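# The Great Cornstarch Summer

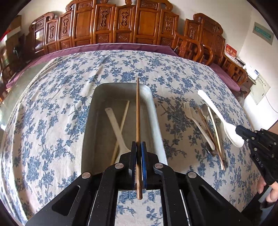
*A tray, a spatula and some chopsticks on the flowered tablecloth.*

My son Aksel is four, and he has decided that he doesn't like mud, sand, grass, or paint. He'll eat a pancake with his bare hands and lick the syrup off his elbow, but ask him to dig in a flower bed and he looks at me like I've suggested robbing a bank. So when Lærke Brynjólfsdóttir told me her two had spent a whole April afternoon up to the wrists in cornstarch goop, I figured we had nothing to lose except a clean kitchen.

If you've never made it, it's the easiest thing in the world. You need 2 cups of cornstarch and a cup of water, and that's it (okay, food coloring if you're brave). Stir slowly! If you stir fast it seizes up and you'll think you've ruined it. It should feel solid when you smack it and run through your fingers when you let go. Too runny, add a spoonful of starch. Too crumbly, a dribble of water.

Aksel wouldn't touch it at first. He stood on his stool with his hands behind his back and gave orders. "Poke it, Mama. Poke it again." I poked. I rolled some into a ball, opened my hand, and let it melt all over the counter, and he laughed so hard he got the hiccups. Ten minutes later one finger went in. Then a plastic dinosaur. Then, and I wish I'd been filming, both hands.

We've done it most weeks since, and it's changed as it's gone along. We had a purple swamp. We had a rescue mission, with buttons at the bottom and a small firefighter who kept getting stuck. Lærke's older girl came over and wanted to know why it goes hard, and I said something about the little bits of starch jamming up when you push them too quickly, which seemed to satisfy her. My neighbor Baldur Lund, who taught middle school science for years, says I got it mostly right, and I'm taking that.

A few things I've learned the messy way. Don't pour it down the sink. Ours clogged and I spent an evening under there with a bucket. Let it dry out, then scrape it into the trash. On clothes, leave it alone until it's powder and brush it off outside. Green coloring stains fingernails for days, as our dentist's receptionist pointed out.

Yesterday he asked if we could make mud next. Real mud, from the yard, with worms. I've told him we'll go out after breakfast, and I've already put the old towels by the back door.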